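Living with a dark wall

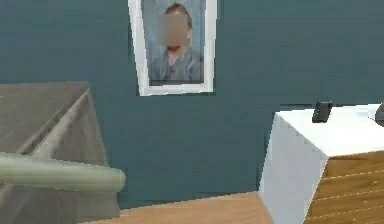
So I finally did it. After two years of staring at the same cream living room I went out and bought paint, came home, lost my nerve, and left the cans in the hallway until July. My sister kept stepping over them. She said if I didn't open one she would take them home and do her shed.

The color I'd picked is called Remenby, from a little shop named Visser where they mix everything while you stand there. I brought home 5 sample pots before settling on it and taped painted cardboard all over the place – behind the couch, next to the door, even in the bathroom, where I had no plans to paint at all. Do the cardboard thing! The one I loved in the store, Bakik, looked like cold pea soup by suppertime.

Two cans came to 219 dollars, which made me swallow hard. I'd budgeted less, and then of course I also needed rollers and a decent brush and the good tape (the cheap stuff took a strip of ceiling with it, ask me how I know). The man at the counter, Cor Van Rooij, talked me into a tinted primer and I'm so glad he did. My last dark room took four coats. With the primer I got away with two.

A few things I'd do differently. I'd start earlier in the day, because I was cutting in along the ceiling at 9 at night with a desk lamp balanced on a stepladder. I'd take the outlet covers off first. And I'd shut the dog in the kitchen. Indo is white, or he was, and he now has one fancy ear.

The big worry was that the room would feel like a cave, and in the mornings it does a little. I don't mind that. I drink my coffee, I put a lamp on, it's cozy. By the afternoon the sun gets round to that side of the house and it's a whole different place.

Next up is the hallway, where I'm thinking something pale and boring. I still have half a can left over, though, and there's that shed.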